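Cakora 招人一起写家常菜专栏，顺便找几位试菜的朋友

大家好，我是 Selamawit Gidey，在 Cakora 管吃的这一块，平时写稿、回信、改菜谱，偶尔也洗碗。我们这个小栏目叫“灶边”，专门讲一个人或者两个人住的时候怎么好好吃晚饭。写到现在一共登了287篇，订阅的读者有3,411位，来信我基本都看，回得慢的请多担待！

先说招什么人。我想找一位兼职的菜谱编辑，在家干活就行，每个月来编辑部碰一次头。编辑部在 Zollosden 老楼的二层，楼下是卖豆腐的，下午四点以后去基本买不到嫩的，想买的话早点来。

活儿大概是这样：读者寄来的菜谱五花八门，有人写“盐少许”，有人写“盐一把”，还有一位阿姨写“盐放到你妈妈会说咸的程度”（这句我真舍不得删）。你要做的是把这些菜在自己厨房里做一遍，把用量和火候改成别人照着也能做出来的样子，同时别把人家说话的味道改没了。每个月交四篇，每篇一千字上下，照片你拍我拍都可以。

我比较在意的几件事：自己真的常做饭，家里有灶有锅，不用多好的锅；中文写得顺，能看出一句话哪里绕；愿意给读者打电话问“您说的小火是多小”。会不会摆盘无所谓，有没有在餐馆干过也无所谓。懂一点川菜或者西北菜会让我特别高兴，这两块的来信积得最多，我一个人实在做不过来。

再说试菜的朋友。这一季的题目是“一包调料能做几顿饭”，想请11位住在本地的读者来帮忙。你会领到一小袋东西，里面有调料和一张记录纸，回家按自己的习惯做三顿，然后告诉我咸不咸、辣不辣、剩下的半包你塞到哪里去了。我自己家的冰箱门上常年夹着好几个剩半包的，上次翻出来一包，夹子都生锈了。

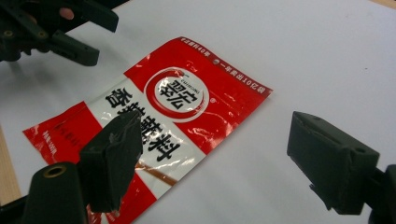 红白包装的调料，这一季的主角

试菜没有标准答案，难吃就写难吃，写得越具体越好。上一季有位读者交回来一整页，讲她怎么拿火锅底料炒花菜，炒糊了，第二天又炒了一次，我们原样登了，收到的来信比哪篇都多。家里有小孩或者老人的也欢迎报名，只是请提前告诉我有没有忌口和过敏，花生、芝麻、海鲜这几样一定要写清楚，吃素的也说一声，我好分开准备。

待遇这边：菜谱编辑按篇付稿费，买菜的钱凭小票另外报，稿费次月结。试用期是头两个月，这两个月稿费照付，一分不少。试菜的朋友没有工钱，调料我们出，做完三顿交回记录纸，送一只 Collet 的小砂锅（能炖两人份的汤，我自己用了好几年），再加半年的纸刊。

时间上，报名收到一月底。编辑的试稿我会在二月发出来，题目是把一封读者来信改成菜谱，信我挑，不会太难为人。试菜的袋子也是二月领，地点在 Baltora 书店的柜台，报名字就行，晚上八点关门。

怎么报名：写封信给我，寄到编辑部或者投进 Baltora 门口的信箱都行，信封上写“灶边”两个字。应聘编辑的请附一篇你自己写的菜谱，别找最拿手的大菜，就写你昨天晚饭吃的那个，哪怕是西红柿鸡蛋面。试菜的写清楚住哪一片、几口人吃饭、平时一周开几次火，再留个电话。

上次招人收到53封信，我看了整整两个礼拜，有几封边看边饿，半夜爬起来下了碗面。这次还是每封都看，合适不合适都会给你回音。

有什么想问的也直接写在信里，问菜怎么做也行！

Selamawit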